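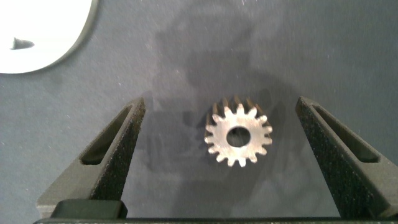
Issue 3

Collecting grasp demos for small parts: quick how-to

Emrys Hughes, 16 Jan 2022

Writing this up fast as Vilja wants it before the Jukberg lot start their own set. Covers the gear pick task only. Pegs and washers are in another issue, ask Tapio.

What you need

Arm, powered and homed. Wrist camera plugged in before you start the recorder (not after, it won't find it). Spur gears, the metal ones. Mat. Lint roller. Seriously, the lint roller.

Before the first episode

Roll the mat. Specks show up at this range and you don't want the same bit of fluff in every single episode. You won't get it all. Fine.

Check both fingertips are in view with the gripper open. If one has wandered off, the camera bracket has slipped, nudge it back and tighten. Don't carry on and hope.

Lock the exposure. Auto will hunt every time the arm shadow crosses the mat. Set it on the gear face, so you can still see teeth. Anything white nearby will blow out, leave it.

Lights: overhead only. Leave the shadow alone. Chidubem spent most of August trying to light it away with side lamps and the policy then fell over the first time somebody used it under normal lights. Shadow is part of the job.

Recording one episode

1. Put the gear down flat. Move it each time. Not always the middle!

2. Arm to start pose, gripper open.

3. Start recording. Wait a beat before moving.

4. Come down over the gear till the tips are either side of it. Gap doesn't have to be even. Slightly off to one side is good, we want some of those, the model has to learn to fix it.

5. Close slowly. If the gear slides a bit as the first finger touches, keep going.

6. Lift, hold, stop recording.

7. Press S for keep or X for bin. Do it straight away, you will not remember later.

Turn the gear by hand between episodes as well. Looks pointless on a round part but where the fingers land on the teeth changes, tip on a tooth grips differently from tip in a gap. Sem didn't bother on the first batch and we had to redo the lot.

What to keep, what to bin

Keep: slow ones, wobbly ones, ones where you corrected halfway.
Bin: your hand in shot, recorder started late, dropped frames.
Missed grasps: keep, but press F first so they go in the fail folder. They're used for the success checker, not the policy. Do not mix them in.

How many

100 to see if anything works at all. Train on those, watch where it misses, then collect more in those spots. 500 was enough for us on one mat. We went to 1000 after that and most of the gain came from the mat corners, so if you're short of time do teh corners earlier.

Stop when you get tired. You start doing the same path over and over and don't notice. Swap with someone.

Common problems

Gear looks washed out: exposure unlocked itself, happens after a replug. Lock it again.

Gripper closes but replay shows it open: the clocks have drifted. Restart the recorder, bin everything since the last good one.

Fingers scraping the mat: start height is wrong, re-zero Z. Check the tips for wear while your at it.

Disk full: move finished sessions to the Prendell drive, not the desktop.

Naming

part_initials_session, all lower case. So gear_eh_3. No spaces. Notes go in the text file next to it, even if it's just "nothing odd".

Assembly step (gear onto shaft) to follow when the fixture's done.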